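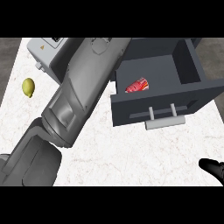 Ullow共享工坊今天公布家用双臂项目Jemby的第一阶段进展。两条机械臂,一套开源控制程序Clukon,目标很小:在自家厨房台面上把抽屉拉开,把里面的东西拿出来,再把抽屉推回去。先在仿真里跑,跑顺了再上真机。仿真里的台面用的是白色大理石纹理,抽屉拉开着,红罐子横躺在抽屉里面,斜着放,这种姿势比立着难抓得多,项目组就是要练这个。台面另一边放了一颗柠檬,算干扰物,程序不应该去碰它。

5/20/25,Ullow共享工坊发布

先说进度。项目今年3月立项,到现在仿真部分基本可用,真机部分还在装。灰色大臂的底座已经固定好,另一条臂的夹爪还在等零件,指尖胶垫打了两版,第一版太硬,夹圆的东西会滑。第二版软一点,磨损快,正在找折中的材料。接线图下周补到项目页面,之前那版有一处标反了,已经下载的请先不要照着接。

为什么做这个。工坊里不少成员家里都有一台自己攒的小机械臂,买回来装好,挥两下手,然后就放在柜子上落灰了。大家缺一个具体的活儿来练。抽屉是家家都有的东西,把手样式五花八门,拉的时候力道不对就会卡住,推的时候偏一点就会歪。拿来当练习题正合适。

硬件部分。两条臂不是同一个型号,这是有意的。家里自己做的人很少会一次买齐一对,多半是先有一条,过一阵再凑一条。Clukon从一开始就按混搭来写,每条臂单独一个配置文件,关节限位、速度上限、夹爪开合范围都写在里边。换臂的话改配置就行,主程序不用动。目前支持的驱动板列表见项目页面,不在列表里的可以提需求,不保证时间。

电源提醒一句:两条臂请分开供电。共用一个电源,同时加速的时候电压会掉,控制板重启,臂会直接垂下来。我们吃过亏,桌面上砸了个坑。

软件部分。Clukon现在包含三块:仿真场景、动作录制、回放检查。场景文件可以自己改,台面大小、柜体位置、抽屉行程、把手粗细都是参数。罐子和柠檬的位置每次开始可以随机,也可以固定住,调试的时候建议固定。动作录制支持手柄和拖动两种方式。回放检查会在两条臂距离过近时报警并停下,这个功能默认打开,请不要关。

仿真和真机之间的差距还是有的,这点先讲清楚。仿真里抽屉滑轨很听话,家里的滑轨有的涩有的松,还有带回弹的。摩擦参数给了几组默认值,建议先用弹簧秤拉一下自家抽屉,再把读数填进去。罐子的重量也一样,满罐跟空罐抓法完全不同,别拿空罐调好了就直接上满的。

费用。Jemby全部图纸和打印文件免费下载,个人使用不收费。不想自己打印的,可以向Sales订套件,套件包括打印件、螺丝、胶垫和线材,不含机械臂本体、电源和驱动板。首批20套,每人限订2套。套件价格2,023元,含国内运费。订完为止,第二批要看零件到货的情况,目前没有时间表。

工坊开放。想来现场装的成员可以提前预约工位,自己带臂,工具工坊有。内六角扳手请用完放回墙上,最近又少了一把。未成年人需要家长陪同。通电调试区请戴护目镜,长头发扎起来,机械臂运行时手不要伸进抽屉里,急停按钮放在自己够得着的的地方。

接下来的计划:先把第二条臂装完,然后做一条臂稳住柜体、另一条臂拉抽屉的配合动作。再往后想试两层抽屉,以及把东西放进去再关上。关抽屉比预想的难,罐子会滚,滚到边上抽屉就推不到底,这个问题还没解决,有思路的欢迎来项目页面留言。

关于Ullow
Ullow是一家会员制共享工坊,提供木工、金工、3D打印和电子工作台,支持成员发起自己的项目。Jemby是工坊成员共同维护的家用双臂项目,Clukon是它的控制程序。

媒体及合作联系
请通过Ullow网站的联系表单留言,标题注明“Jemby”。套件订购问题请直接找Sales,工坊前台不处理订单,也查不到物流。图纸报错请附上文件版本号,不然没法对。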